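Chapter 2
Fibres and Their Uses

A fibre is a thin, flexible strand that is much longer than it is wide. Cotton, wool and flax are natural fibres. Nylon and polyester are manufactured. In this chapter you will learn how fibres are made into yarn, rope and cloth, and why the same fibre can behave differently in each.

Twisting is the oldest method of joining short fibres. The strands press against one another under load, and friction stops them from slipping. A rope is twisted in stages, each in the opposite direction to the last.

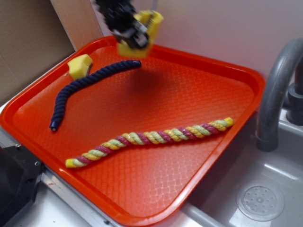 Figure 2.1 Dark blue twisted rope with sealed ends, on an orange-red tray.

Cloth can be woven, knitted or felted. Microfibre cloth is made from very fine manufactured fibres. The large surface area helps it to pick up dust and hold water.

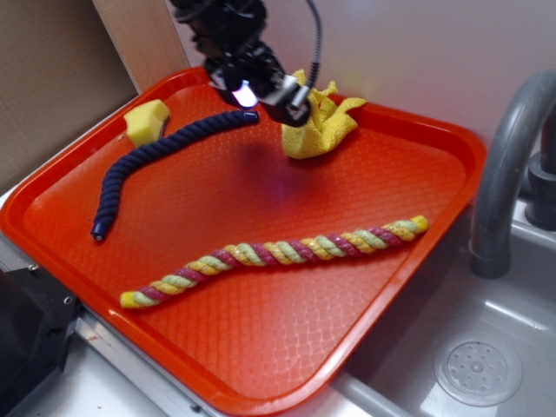
Figure 2.2 Yellow microfibre cloth and a yellow sponge.

Before you read on, look at the labels on two items of your own clothing. Write down the fibres listed and keep your notes for the exercise on page 70.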